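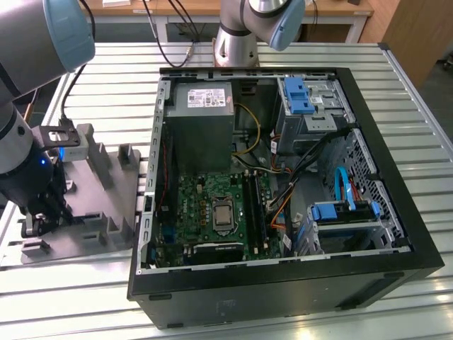
Friday, gripper comparison, Semaan cell

Left arm has the Wastar gripper on it today. The Imside goes on after lunch, same mount, same tray position.

- Force limit 16 N, speed 400. Left the controller defaults alone otherwise.
- Wastar homes fine, blue light on. Repeatability check at the tray passed 2 times in a row, then I moved on.
- Approach over the PC case: keep Z high until past the side rail. The bracket sits lower than the fingers suggest.
- CPU is in the socket, bracket around it, no cooler. Do not run the press routine on this board yet.

To do: log 1,000 open/close cycles on each gripper, re-zero after the swap, ask Groscombe for longer fingertips.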